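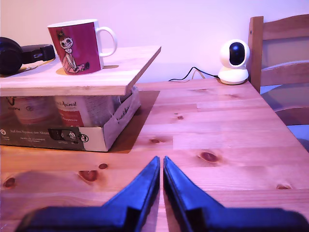
Wrist view at the start position, fingers nearly closed, mug on the raised board.

Pre-session checklist with comments – teleop bench, Bornlow
Filled in by: Panagiotis Živković
Date: 2021-02-28
Task: pick up the mug by its handle from the raised board, set it down on the table
Method: remote control with the hand leader, then hand guiding for the last bit if needed

Marks used: OK, FIX (sort it before the next session), STOP (no power to the arm until it's done).

1. Arm and gripper

1.1 Base bolts tight – OK
Checked with the long key. One took a tiny bit more turn than last time, so I put a paint line across it and we'll see if it creeps.

1.2 Finger tips clean, no chips – OK
Both blue fingers wiped down. I went over the inner faces with a fingernail and didn't find any nicks. Please don't use the strong cleaner from the Walczak cabinet on these, it made the last pair sticky and I spent an evening getting fluff off them!

1.3 Fingers close evenly – OK
They meet in the middle of the wrist view when closed all the way. At the start pose we leave a narrow gap, and you should be able to see a thin strip of table through it. If you can't, run the zero routine again before recording anything.

1.4 Grip force limit – FIX
Set to 2 on the slider, which is right for the mug, but the setting goes back to the default whenever the Trirkitz software restarts. I caught it this time only because I looked. Written on tape next to the keyboard until there's a proper fix.

2. Stop buttons and people

2.1 Red button at the operator's seat – OK
Pressed it with the arm moving slowly and the arm froze right away. Did it again during hand guiding, same thing.

2.2 Foot pedal – OK
Let go and the arm holds still. The pedal slides on the floor a bit if you have socks on (I do, usually, guilty), so wear shoes.

2.3 Second person present for hand guiding – OK
I know it feels silly for a mug. Do it anyway. The person guiding has both hands on the arm and can't reach the button.

2.4 Chair at the end of the table – FIX
The pine chair stands just past the right end of the table, and the elbow can swing out that way if you lead it wide. Pull it back before you start. I'd like a floor mark for it.

3. Table and objects

3.1 Raised board steady – FIX
The board is resting on a cardboard box, and the flap on the right side is already bending where the board pushes on it. Fine for light contact, but if someone comes down hard with the gripper the whole thing could tip toward the arm. I'd like a solid block under there by June at the latest, sooner if anyone has one lying around.

3.2 Mug placed with handle to the right – OK
Red mug, white handle, Moomin-style girl facing front. Keep her facing front, please! It's the quickest way to tell whether the mug got turned between takes.

3.3 Mug empty – OK
Looked inside. Also put a sticky note on the kettle.

3.4 Loose items clear of the path – FIX
Headphones are on the board right next to the mug. A low approach from the left would hook the headband. They go in the drawer from now on.

4. Cables and cameras

4.1 Fixed camera at the back of the table – OK
White dome, lens pointing forward and a little to the left. I gave it a gentle push and it stayed put.

4.2 Camera cable – OK
Black cable runs left along the back edge by the wall, well behind the board. Leave it there. Don't be tempted to bring it round the front to save reach.

4.3 Wrist view live on screen – OK
Picture came up on the second try. The Lollatine receiver wants to be switched on before the computer, so do it in that order.

5. Recording

5.1 Disk space – OK
We're at 1,869 takes out of 3,000, and the drive has room for the rest.

5.2 Bad takes marked – FIX
People are deleting dropped-mug takes. Please keep them and press the flag key – we do want those, and I can't get them back once they're gone.

Result: cleared for remote control at slow speed. Hand guiding is on hold until 3.1 and 3.4 are done. I'll go over both again before the next session and initial them on this sheet.

P. Živković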